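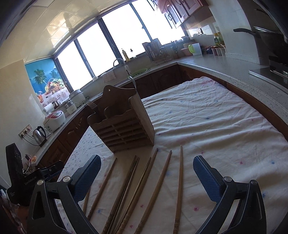
The mismatched household used to be something you grew out of. You left college with one good fork and somebody else's saucepan, and by 34 you were supposed to own a set. Austra Kütt is well past that deadline and regards sets with suspicion. Chopsticks are where most people give themselves away, she says, and she has a point. Lay eight wooden ones on a dotted tablecloth, some dark, some pale, one with a carved end, and you are looking at a family history with several marriages in it.

Kütt runs a swap night called Ofori, held every other month above a shoe repair shop. You bring what you have too many of and go home with what other people had too many of. Entry is free. Leaving without a fondue pot is harder.

The regulars have strong views. Ottar Ljungberg, a retired surveyor, won't touch anything with its original box, which he considers showing off. Rungnapa Somboon came in April for a colander and left with 45 napkin rings, a figure she repeats slowly, like a woman describing a burglary. She has given away nine. 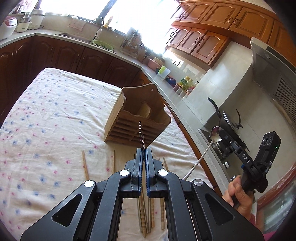 Metal chopsticks and a wooden holder with a paddle in it. Everyone has a drawer's worth of something.

The trade in matching things carries on without them. A twelve-place dinner service from Wistard will run you $1,350, gravy boat extra, and the young man in the store told me it was an investment. I asked when it paid out. He went to find his manager.

I own such a service, inherited from an aunt who used it twice and talked about it for 90 minutes every Thanksgiving. It lives in a cabinet bought to hold it, in a room we chose partly for the cabinet. We eat off four chipped plates from three different decades.

Last month I took the gravy boat to Ofori. Ljungberg turned it over, read the bottom and asked whether it came with a box. I said no. He took it home on the bus, and I left with a fondue pot.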